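## Section 2: Getting your tabletop ready for sorting

Before you begin, take a few minutes over the table itself. We know it is tempting to skip straight to the bins - we have all done it - but everything in the Prullidel sorting plan goes more smoothly on a clear, flat surface that you can wipe down in one pass.

1. Clear the table completely and wipe it from the far side toward you.
2. Let it dry for 15 minutes. If you use the Gokness table cover, lay it now and smooth it out from the middle.
3. Clip the front edge of the cover so that it stays put when you slide things across it.

**Note:** A light crease in a new cover is nothing to fret over. It will relax with use, and bowls will sit on it perfectly well in the meantime.

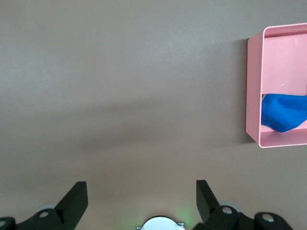
Cloths come first, and they get a bin all to themselves. Choose one with smooth walls and rounded corners if you can, so the fabric doesn't snag on its way in or out. There is no need to fold anything at this stage, and a bright blue cloth bunched up in a pink bin is every bit as sorted as one pressed into a neat square. Folding gets its own section later in the guide, and you are welcome to look forward to it or dread it as you please.

4. Set the cloth bin at one side of the table, within easy reach.
5. Drop each cloth in loosely, and stop well before the pile reaches the rim.

**Caution:** Damp cloths should never go into the bin. Hang them up first, even if it means coming back to this step after supper.

### Bowls and small dishes

Bowls go in the other bin, and a see-through one is a real kindness to your future self. The Kalinowski insert in your kit fits bins up to 9 inches deep, and you can leave it out if your bowls are plastic.

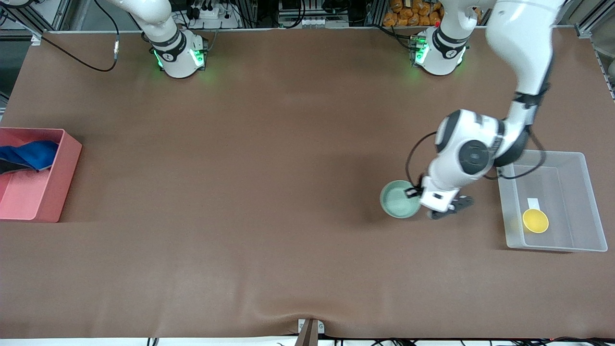 6. Pick up each bowl by the rim and lower it in gently, one at a time, with the open side up.
7. Nest bowls of the same shape, but keep each stack to six or fewer - taller ones do like to lean.
8. Tuck your label card in last, where you can read it through the wall.

**Note:** If you run out of cards, plain index cards cut in half work just as nicely.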